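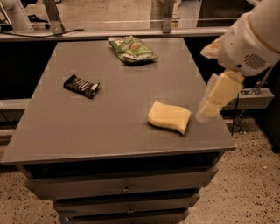 Frauke, thanks for asking about the sponge method for sowing lettuce, I've been meaning to write it up since March and you've given me the push! You want the plain sort, a pale yellow rectangle like the one on top of the grey drawers, and if it has a bit of a bend in it don't worry, mine all go that way and the seeds couldn't care less. Soak it, squeeze it half out, cut slits with a bread knife and drop 2 seeds in each.

On 25 July 2022, Frauke Diekmann wrote:
> Hello all, my second sowing has bolted again and I've
> lost heart with compost trays. Did somebody on here
> start theirs on sponge? And is it too late in the year
> for Kidach? I have 20 seeds left in the packet.

Not too late at all for Kidach, as long as you can keep them cool. I had a whole row go in at the end of July last year (north side of the shed, under an old net curtain) and we were eating it well into autumn. Lettuce sulks when it's hot, so I sow in the evening and leave the tray on the pantry floor for the first few nights.

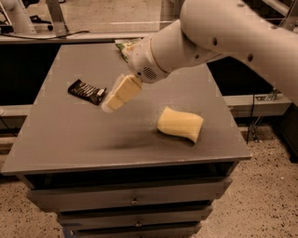
Chocolate bar on the grey top.

Once you see roots poking out underneath, cut the sponge into cubes and plant the lot. Baltazar peels his off first, but he loses half of them doing it! I pick the bits out when I clear the bed.

Gerd, are you still after my spare net? It's yours if you can fetch it.

Yvette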